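Map notebook – Rerkus harbor level, build 58
December 22, 2022
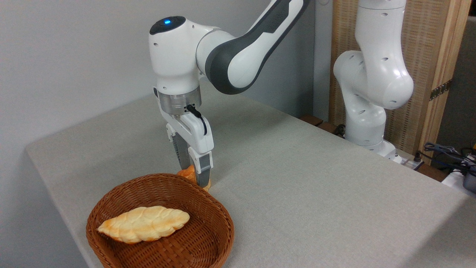
Best playtest yet on the harbor map! The south dock finally works as a second way in, and both teams used it without being told. I moved the crane shadow off the spawn and widened the alley behind the fish market by 800 units, which was the fix I had been avoiding since October (it meant redoing every roof on that side). Next up is dressing the market stalls, and they need props badly. A woven brown basket with a golden-brown bread roll by it would read nicely from across the street, and both are cheap shapes if I bake the weave into a normal map and keep the roll low-poly.

Performance: 291 draw calls at the worst spot, standing on the Brorkel warehouse steps and looking toward the water. That was the number that scared me last month, and now it's fine on the old laptop too. Merging the railings did most of it. The rope coils are still separate meshes, so there is more to win there.

Bugs from tonight:
– You can get on top of the Triantafyllou sign with a crouch jump. Leaving it in for now because people loved it, but the clip brush behind it has to go in or they'll see under the world.
– Bots jam up at the net shed door. Nav mesh is one cell too thin there.
– Water sound plays indoors in the customs office. Probably the wrong trigger volume again.
– Rounds still end too fast when the defenders rush the pier. Try 5 more seconds on the gate timer before touching anything else.

Lighting pass went really well! Dropped the sun a bit and let the lamps carry the alley – suddenly you can tell a player from a barrel at full distance. Want to copy the same lamp setup over to Flinau, where the back streets are still mud.

To do before the next build: stall props, nav fix at the shed, merge ropes, rename the textures with spaces in them before the packer chokes again.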